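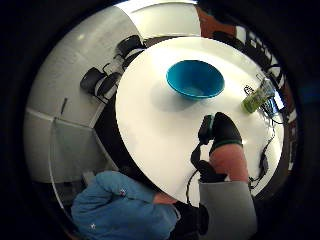 3.2 La exploración del mapa en Dutach

Figura 3. Mesa blanca con un cuenco azul y un vaso pequeño transparente.

Cuando empezamos a estudiar los juegos de estrategia por turnos con mapas generados al azar, pensábamos (con bastante ingenuidad, todo hay que decirlo) que el interés de los jugadores se concentraría en las batallas. Al fin y al cabo, es lo que suele ocupar las carátulas y los avances. Sin embargo, después de leer con calma los diarios de partida que nos entregaron los participantes, nos encontramos una y otra vez con páginas enteras dedicadas a los primeros turnos, a ese rato tan agradable en que el mapa está casi todo cubierto de niebla y cada colina puede esconder una mina, un templo abandonado o un vecino de mal carácter.

Dutach, el juego que nos ocupa en este apartado, reparte cuatro razas sobre un tablero hexagonal de 256 casillas por lado. La partida comienza con una sola ciudad, un héroe de nivel bajo y 30 monedas de oro, cantidad que da para un explorador y poco más. El generador coloca después los recursos siguiendo unas reglas que el jugador no conoce, aunque acaba por intuirlas: los bosques suelen rodear las fuentes de maná y las ruinas rara vez aparecen lejos de un camino. A nosotros nos parece un diseño muy generoso, porque premia la curiosidad desde el primer momento y permite equivocarse sin perder la tarde entera.

Para comparar, incluimos también Wandulwood, cuyo mapa está dibujado a mano y es idéntico en todas las partidas. Los participantes que ya lo conocían avanzaban con una seguridad envidiable, casi de memoria, y comentaban sus decisiones con el vocabulario de quien recorre su propio barrio («subo por el vado y giro en la torre»). En Dutach, en cambio, abundaban los verbos de duda y de conjetura, y también las pequeñas celebraciones cuando una conjetura resultaba acertada. Una jugadora anotó en su diario que había dado un rodeo de seis turnos solo por ver qué había detrás de una cordillera, y que no se arrepentía en absoluto aunque al otro lado no encontrara más que un pantano.

Conviene detenerse un momento en el segundo plano del juego, al que se accede por los portales y que los diarios llaman casi siempre «Menitz», por el nombre de la primera ciudad que se encuentra allí. En este plano el coste de movimiento se multiplica por 2 y las unidades sin protección pierden salud cada turno. Era de esperar que los jugadores lo evitasen, y muchos lo hicieron durante sus primeras partidas. Con el tiempo, no obstante, fueron apareciendo estrategias muy bonitas que lo usaban como atajo, sobre todo entre quienes jugaban con la raza de los kuo, que son lentos en superficie y se mueven bajo tierra con soltura.

El límite de 2000 puntos de experiencia por héroe merece también unas palabras. Varios participantes lo vivieron como una frustración, pues llegaban a él a mitad de campaña y sentían que su personaje favorito se quedaba quieto mientras el resto del mundo seguía creciendo. Otros aprovecharon para mandar al héroe veterano a explorar las esquinas olvidadas del mapa y dejar las batallas a los más jóvenes. En el apartado 3.3 retomamos estos dos perfiles y los relacionamos con la duración de las partidas y con el tamaño de mapa elegido al comenzar.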